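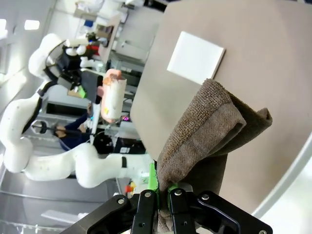

The Long, Slow War on the Kitchen Stain

My grandmother kept 4 kinds of rag under her sink and would have disowned you for mixing them up. There was one for glass, one for the stove, one for floors, and one, gray and terrible, that was spoken of only as "the other." She ran the cleanest house in Nelcombe and died at 91 without ever buying a sponge.

I own eleven sponges. My stove looks like a crime was committed on it, slowly, by soup.

Somewhere between her generation and mine, cleaning stopped being a chore and became a shopping category. The hardware store in Climinley stocks 69 products that promise to remove something from something else. I know the number because I stood in the aisle one afternoon in February and counted, which tells you how badly I wanted to go home and scrub.

Fares Issa has run the housekeeping side of the Ortner hotel for most of his working life, and he finds all this very funny. He gets by on 3 things: dish soap, baking soda and hot water. The rest, he told me, is perfume.

"People attack a stain like it insulted them," he said. "Put water on it. Go have a coffee. Come back."

It annoyed me how well the coffee method worked. Sugar is the great villain of the kitchen, in his view, worse than grease. Jam, syrup, soda and the glaze off a ham will all set hard if you let them sit, and all of them will let go again if you keep them wet long enough. Scraping mostly gets you a scratched pan with sugar in the scratches.

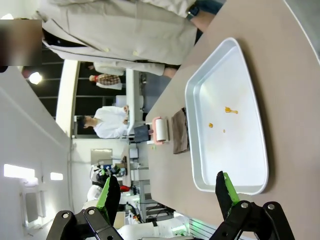

A few small amber spots on the floor of a shallow tray.

Fares has less patience for cloth. Coarse weaves are fine for muddy boots, he says, and hopeless for anything shiny. He once lost a good tabletop to a new hire with a rough rag and too much enthusiasm. He still brings it up. The new hire now manages a hotel in Gatar with 1,000 beds, and he brings that up too, with less pleasure.

I went home and threw out nine sponges. The stove got its hot water and I got my coffee, then a second one, and then it was dark out and I figured the soup had waited this long.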